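Gridport Bench Cell: Finger and Front Plate Service
Supplied and supported by Heinonen
Part group 326. Page revised 28 August 2020.

The Gridport bench cell is delivered with one arm, one two-finger gripper and one set of spare fingers. The information on this page applies to the removal, inspection and refitting of the fingers. Work on the arm joints is covered separately in the Muremska service manual.

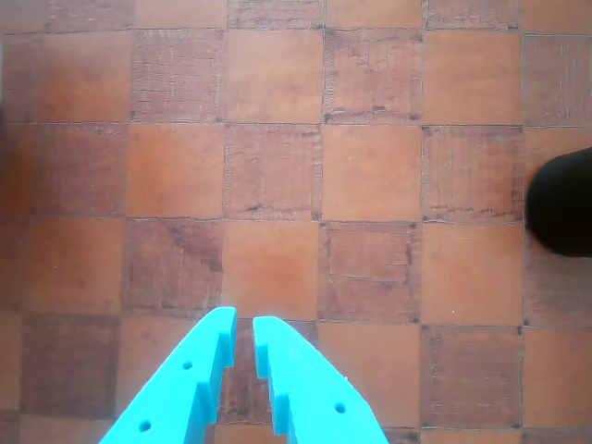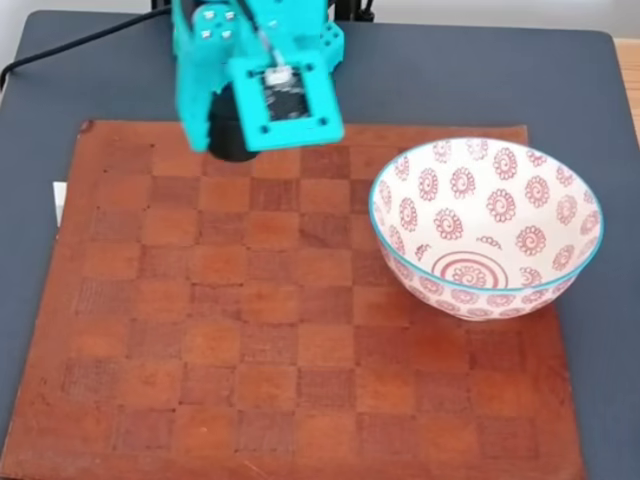
Turquoise gripper fingers over a checkered surface; the front plate appears in the second view only.

Before starting
Move the arm to the service position and switch off power at the supply. Do not rely on the software stop. Remove all items from beneath the gripper and lay a cloth on the mat to catch dropped screws.

Removing the fingers
Support each finger by hand while its screws are withdrawn. Keep left and right fingers apart, as the stepped inner edges face each other and the parts are not interchangeable. Printed parts must not be levered off with a metal tool.

Inspection
Check the tips for rounding and the screw holes for cracks. A finger with any crack is to be replaced. Light scuffing on the outer face is acceptable. Wipe the front plate with a dry cloth only; solvents will cloud the plastic.

Refitting
Tighten the screws in stages, alternating sides. Route the cable with enough slack for full wrist travel. Run the open and close routine 20 times without a load, then repeat the tip alignment check. The gap must be even along its length.

Ordering
Finger pair, turquoise: order no. 3879
Screw pack: 4 pieces, supplied with each finger pair
Front plate: on request

Service inquiries should be addressed to Merja Miettinen, Parts and Support, Heinonen. Please state the cell serial number in all correspondence.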